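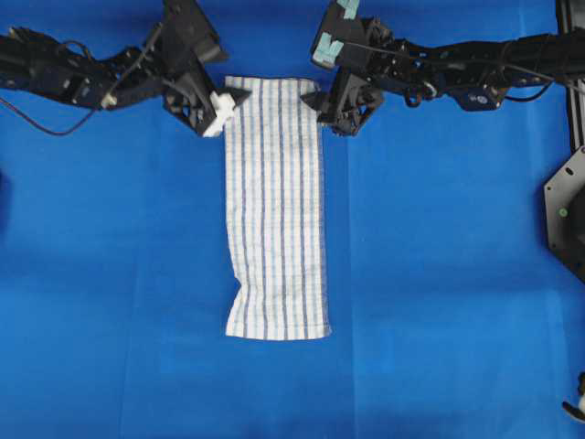 White with thin stripes, my favorite kind of towel.

I have been meaning to write about my grandmother's kitchen for ages, and it was Marichka Hrynyshyn's letter (a real letter, with a stamp!) that finally got me to sit down. She lived next door to Grandma on the hill above Juntunen, and she wanted to know if I still had the recipe for the cardamom bread. I do, sort of. It's on the back of a feed store receipt, it calls for "enough flour," and it says to bake until Arvo comes in.

Arvo Kemppainen was the hired man, and he came in when he smelled bread, so I suppose that worked perfectly well for the two of them. I don't have an Arvo, so I set my oven to 364 because the dial on this old thing has opinions, and I start peeking early.

What I remember best is the rising. Grandma scalded the milk and let it cool on the porch rail, even in February, and then the dough went into the big yellow bowl by the stove with a towel over it. We kids weren't allowed to run or slam a door until it had doubled. I spent whole mornings on tiptoe, and I still walk softly past a bowl of dough, which my husband finds very funny.
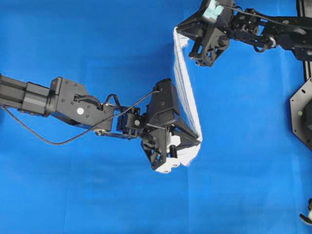
A good long twist.

The braiding was the part we begged for. She rolled out 3 ropes, and you had to start in the middle and work toward each end, or the loaf came out fat at one side like a carrot. Mine always did anyway, and she'd bake it right along with hers and give it to Arvo, who said the lumpy ones held more butter.

I made two loaves this past weekend and used 200 grams of sugar, less than the receipt says, plus a good heaping spoon of cardamom that I pounded myself. Do pound your own if you can stand it! The whole house smelled like that kitchen, and I had to go stand in the yard for a minute.

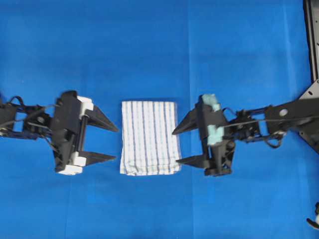 Stripes again, folded this time.

Anyway, Marichka, a copy of the receipt is in the mail to you, both sides, so you can also see what Grandma paid for chicken feed. Write back and tell me how yours rises.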